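Re: [borkelau-users] Narration pages and the print size limit

On 14th April Vlastimil Vondráček wrote:
> We use the Borkelau narration sheets with our second graders. After
> the reading, each child draws one thing from the chapter in the top
> box and copies a sentence below it. Since the update the box prints
> smaller and the ruled lines run into the margin. Is there a setting
> for this, or do I go back to the old file?

There is a setting. The new file is laid out for A4, and the old one was Letter. If your printer dialog has "fit to page" turned on, it shrinks the drawing box and leaves the line spacing alone. Turn it off and choose the Letter file from the second folder.

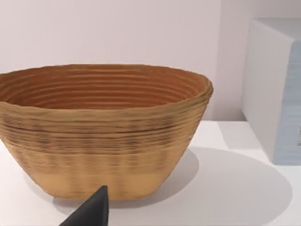 Blažena Sýkora

Some notes on the sheets themselves:

The scans are 400 dpi. At 24 pages the full set comes out large, so print it by unit. The Zimetti version has the same text but a wider box, which suits children who draw before they write. It has no ruled lines. You would have to add your own.

Paper weight matters more than the printer. Plain copy paper buckles under markers. We moved to a heavier sheet from Brerkden in December and now print on one side only. Colored pencil works on either.

For the copied sentence, I use one taken straight from the chapter. When pupils make up a caption, the spelling work takes over and the drawing stays unfinished. Allow around 2 sessions per chapter if the group is new to this.

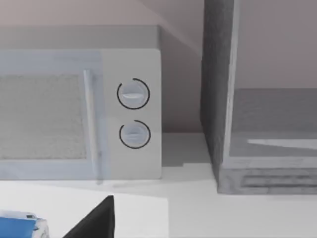
Microwave, right side with the door handle and two knobs.

The Urban template is not compatible with either file. Its margins are fixed, and the box cannot be resized without redrawing the page.

If the lines still run over after the change, send me the printer model and the page number.

B. S.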